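About Cluveo

Cluveo makes planning software for robot arms. You tell it where the arm is and where the part should end up, and it works out the bit in between – preferably without going through the table.

Catarina Leitão wrote the first planner at Umov, where it took 10 minutes to decide on a path and then picked a bad one. It's quicker now, and its taste has improved.

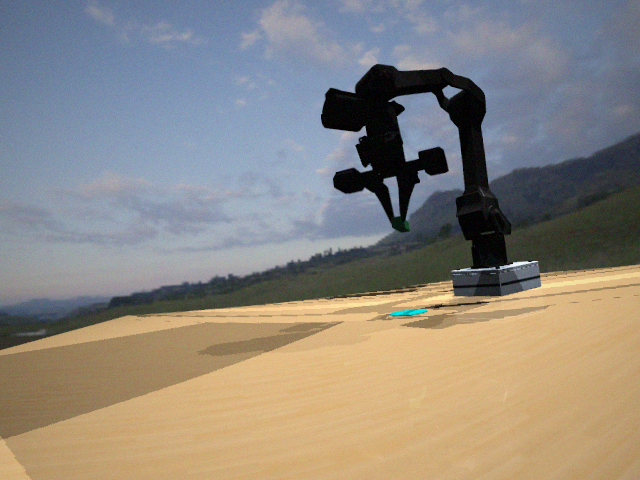
A simulated arm holding a small green object over the tabletop. The mountains do not affect the planner.

Every release goes through some 200 simulated pick-ups before it gets near a customer's hardware. Failures go back to whoever wrote the code, with a replay attached.

We have three people in Cernholm and two dialing in from Bastos. Support email is read by all of us, usually before coffee.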